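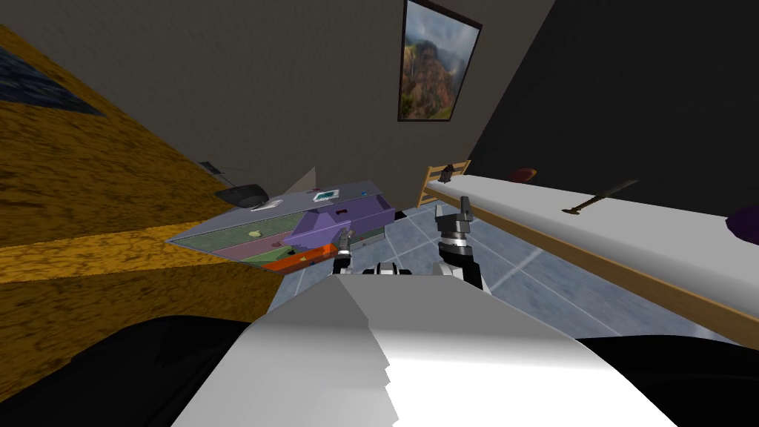 I caught Rokeya Amarasinghe at her desk in Clisdale, halfway through a cheese roll, and asked what her team had been up to since January. "Tilting things," she said.

She and Imtiaz Roy wanted to know if a robot trained in simulation copes when its view of a room goes wonky. They ran 201 trials in the same bedroom — all of them slanted.
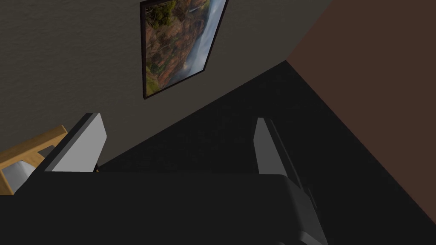

*Gripper view, fingers open.*

"We thought the wrist view would be the weak spot," Rokeya told me. "It was the head view that fell apart!" Imtiaz, on the phone from Olusia, reckoned they'd lost two weeks blaming the wrong one. 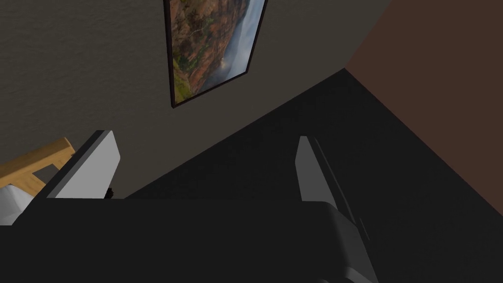
## So what fixed it?

More slanted rooms in training, mostly. They added around 200 and the grasping came back, though Imtiaz still grumbles about small things on shelves. 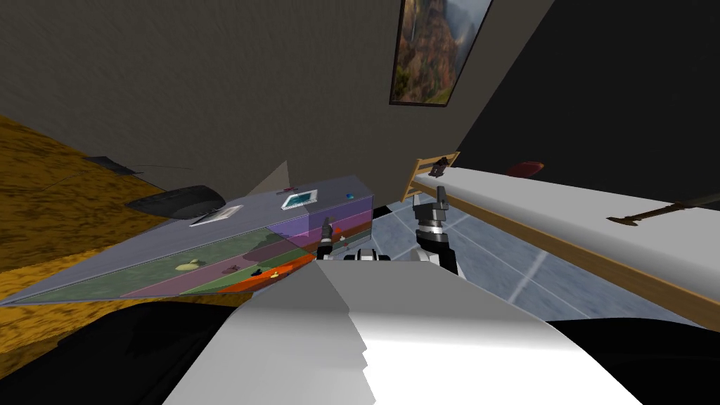
Will it work on a real robot?

"We don't know yet," said Rokeya. "Ask me when we've tried it at Trutport."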